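New finger pads and a tidier cable

I spent most of this afternoon on the two-arm cell we call Aria. The left gripper had been dropping cups when it closed on the sleeve, and the pads were due anyway.

Changing pads is a short job. Open the gripper fully, power down, back out the screws, clean the face of the finger, fit the new pad and do the screws up evenly. I set the closing force to 40 per cent afterwards, as paper cups crush above that.
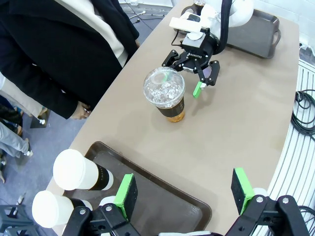
Kallness Robotics Group – Cell Maintenance

We use green pads on both arms. The colour makes it easy to check from the wrist camera that they are sitting square – a crooked one shows up straight away against the black fingers.

The cable on the other arm took longer. It had been catching at full reach, so Jouko Juntunen and I refastened it along the arm and ran the wrist through its travel 2 times by hand before going back to normal speed.

Next is the tray position file, which still has the old offsets for tray 61. I'll do that in April.

Shared 2 times | 0 comments
Back to top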